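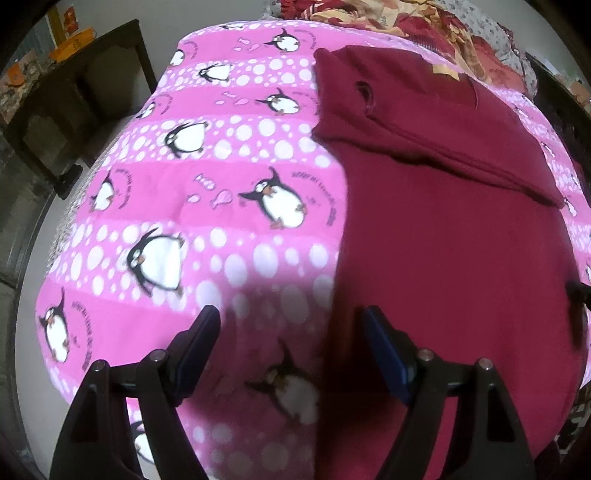 Penguins on a pink bedsheet.

The Drekelora "lost session" gets a release

Another November, another set of piano tapes found in a closet. Drekelora says it has 11 unreleased pieces by Hicham Alaoui, recorded over two nights at the old Clisside hall and forgotten until last spring. The label is pressing 1,159 copies on vinyl, a number the press sheet calls "meaningful" without saying what it means.

I have heard four of the 11. Two are lovely. One is a warm-up that somebody decided to give a title, and the fourth stops dead after 900 bars of the same left-hand figure (the liner notes did the counting). Sheena Pollock, who wrote those notes, hears "a private farewell to the concert stage." Maybe so. Alaoui played at least 12 public concerts the following year, including the whole MacBrayne series, so it was a slow goodbye.

The part I trust least is the sound. Ľudovít Machala handled the transfer, and his work on the Omari quartet reissue was very good, but here the piano sits oddly far back and there is hiss on only one of the two nights. Nandi Fourie, who turned pages for Alaoui in those years, told me she remembers the Clisside piano as "bright, almost rude." What I heard was neither.

None of this means the tapes are fake – I don't think they are. I would like to see the session log before paying for the box, and Drekelora has so far offered me a tote bag.

Talha Dogar will review the full set next issue. He likes Alaoui more than I do.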